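Skevamen Robotics Club — Spring Gallery

March was a busy month for us! We meet every Thursday after school in the Cardoso building, and this year we finally got going on the project I've been bugging everyone about: teaching an arm to do kitchen chores. Our team is called Drunby (long story, involves a typo on a sign-up sheet) and we're getting ready for the Drornomden student challenge, where you get 3 minutes per task and the judges pick the order.

I picked scooping as our first task because I figured it would be easy. Ha! Handles are thin, they like to twist in the fingers, and water makes everything look like it's somewhere else. We wrote nearly 200 lines of code before I was happy with how we handled the grip, and then I threw half of it out and started over.
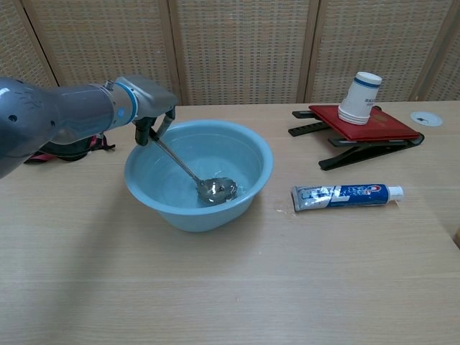 The other thing we argued over was speed. I'm on team slow. If you rush a ladle through water you get a wet table and a grumpy teammate with a towel, and the rules take off 2 points for a spill anyway. The fast people want to save time for the pouring task, and okay, they have a point — pouring is going to be rough.

More pictures are going up once we've sorted through everybody's phones. If you want to join us, we're in the room at the end of the second-floor hall, and you don't need to know any coding to start.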